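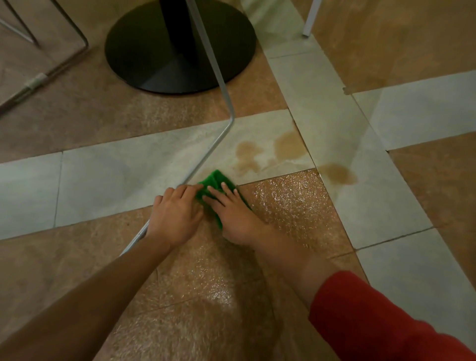 Pascual Insaurralde wrote that the new restitution schedule reads well enough until you get to the part on joint orders, and that he still could not tell from it who pays first when three people are sentenced in the same case. Several other readers raised the same point after the November issue. The answers below come from the text of the schedule and from the clerk's office in Gillemero County.

Under a joint order, each defendant owes the full amount until the victim has been paid in full. There is no first payer. If the court orders restitution against three defendants and one of them has a steady job, the clerk will collect from that person at the rate set in the payment plan, and the balance drops for all three. A defendant who has paid more than a fair share may ask the court to divide the debt, but the request does not stop collection while it is pending.

Payments are applied in a fixed order: restitution to individuals, restitution to businesses and insurers, court costs, then fines. Under the old schedule, court costs came first. The change applies to any payment received after the effective date, including payments on older cases. It does not reopen payments already applied.
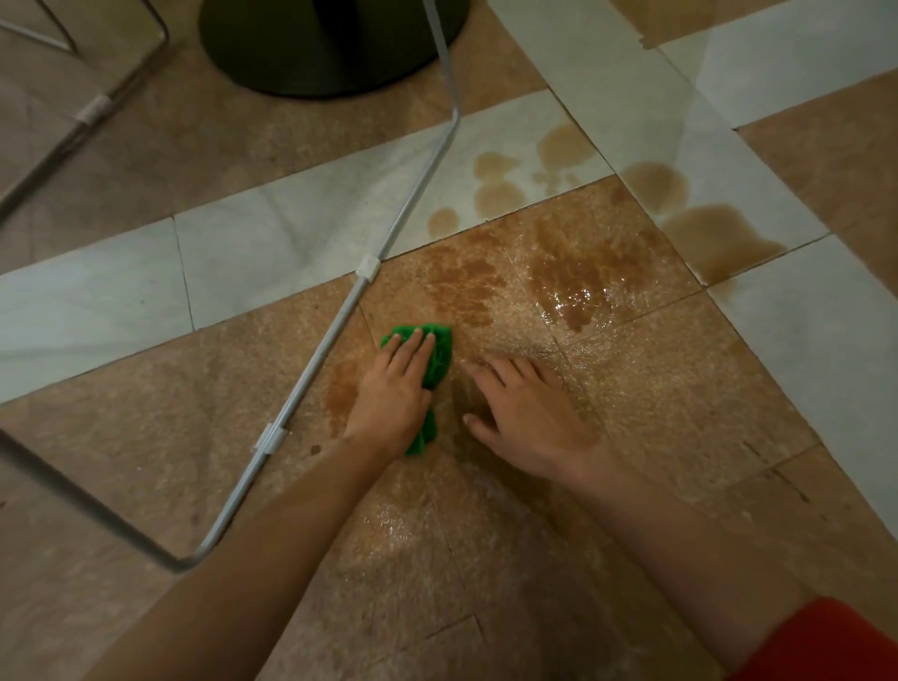

The clerk's office reviewed 1,419 open restitution accounts before the switch. Of those, 639 had no valid mailing address for the person owed. Money collected on those accounts is held and does not go to fines or costs. After 5 years it moves to the state unclaimed property fund, where it can still be claimed with the case number and a photo ID.

Account records are being moved from the Grarkum system to Bomavus. Case numbers stay the same, but payment plan numbers will change, and a payment sent with an old plan number may be returned. Notices with the new numbers go out by mail to the address on file. A defendant under supervision should also give the new number to the probation officer, as the probation system is not linked to Bomavus.

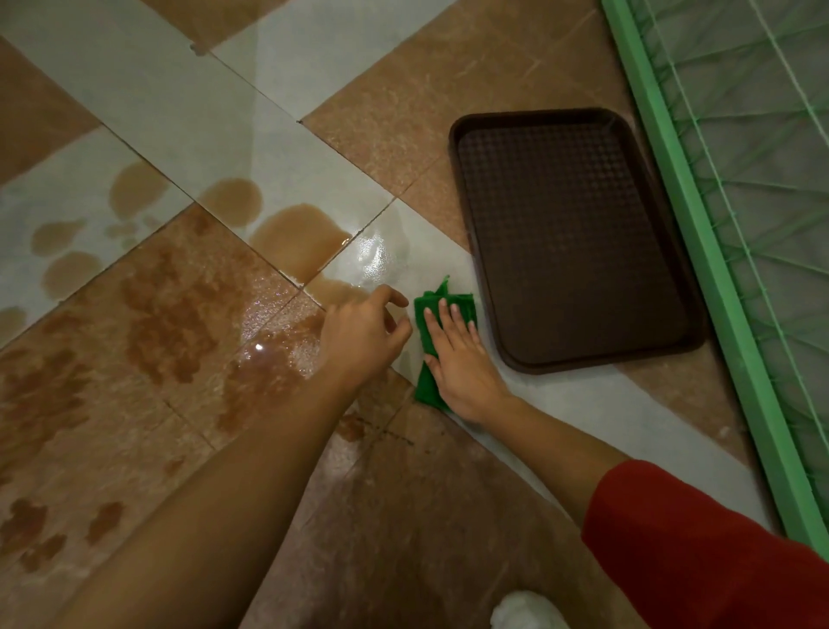

Right hand pressed on a green cloth, next to a dark brown plastic tray.

Ivana Pereyra asked whether a victim has to appear at the restitution hearing. Appearance is not required. The prosecutor can submit a sworn loss statement with receipts, repair estimates, or wage records attached. If the defense disputes an amount, the court may ask for testimony on that amount only, and testimony by phone is allowed on request. Losses that were not known at sentencing can be added by motion. The motion must list each new loss and the date it was discovered.

Missed payments are handled in 4 steps: a reminder letter, a call to update income information, a notice of default, and a hearing on ability to pay. The hearing cannot be skipped. A defendant who has lost income should file a change form before the notice of default is issued, since the court can lower the monthly amount from the filing date forward. 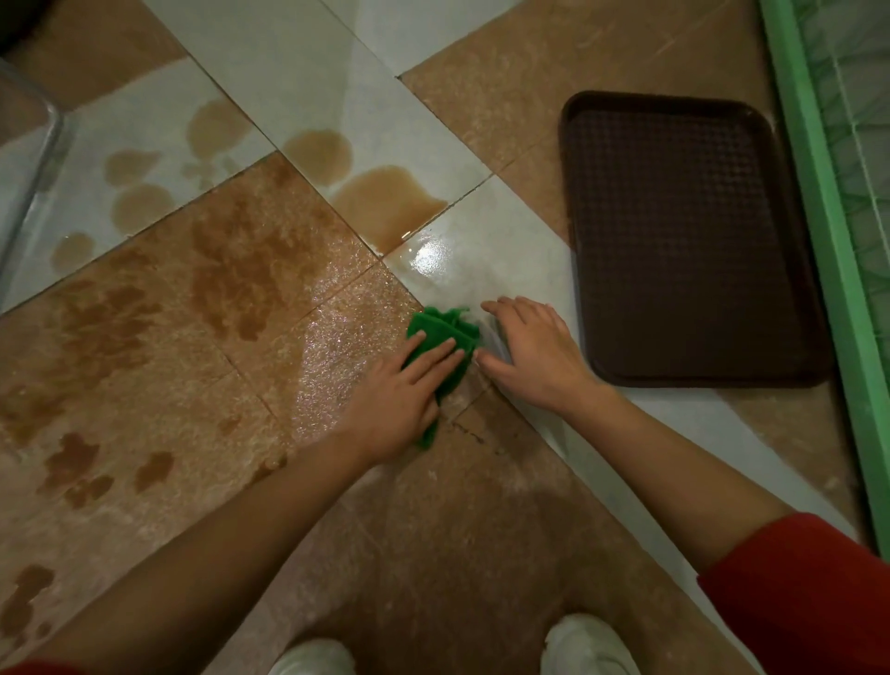
Wiping up a brown liquid spill on white and tan tile.

Change forms are available at the clerk's counter and at the Fuentealba branch courthouse, which accepts filings until 4:30 p.m. Forms left in the drop box after that time are stamped the next business day.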